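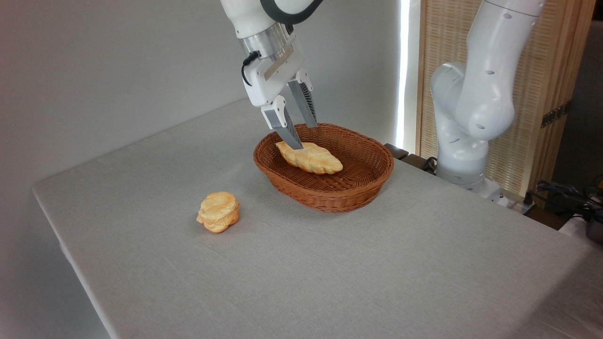 The left arm over the wicker basket, ribbed finger pads fitted.

Skimell ribbed finger pads, replacement set for parallel-jaw grippers
Reviewed by Cheng-en Shek, October 2026

The cell has two white arms at one cloth-covered table and handles bakery items in and out of a basket. The pads are the part that wears. I had been using flat Prelent pads, which glaze over with butter and need wiping several times a shift. The Skimell set is dark gray, ribbed across the contact face, and comes as 4 pads with screws and a hex key.

Fitting
Park the arm, cut power at the gripper, and take one finger off at a time. Each pad slides onto the finger mount from the tip and is held by two screws. The screws are short and easy to cross-thread. Start both by hand before using the key. The instruction sheet gives no torque value, so I stopped when the pad no longer rocked.

After fitting, re-zero the jaw. The ribs add thickness and the old closed position will stall the motor. I also had to reteach the approach height over the basket. With a rolled rim, the right finger has little room at the back, and the first taught pose put the tip into the weave. Moving the basket forward on the table was quicker than changing the wrist angle.

Use
I ran 1,000 picks on one set at 70 percent of the grip force used with the flat pads. Braided rolls were the best case. The ribs find the twists and the roll does not turn on the lift. Flat layered pastries were worse: 57 drops in the run, nearly all of them on these, with flakes packed into the grooves by the end. A nylon brush clears them. A cloth does not.

Wear at the end of the run was slight at the tips and nil higher up. One screw had backed out half a turn. Thread locker would fix that, but check it against your food-area rules first.

Against the alternatives
The Somiva pads are softer and mark crust less, but they are glued on and a change takes the arm out overnight. The Kovalchuk pads fit only with an adapter plate.

Recommended for rolls and braided loaves. For flaky goods, keep a flat set on the shelf and store a separate zero for each.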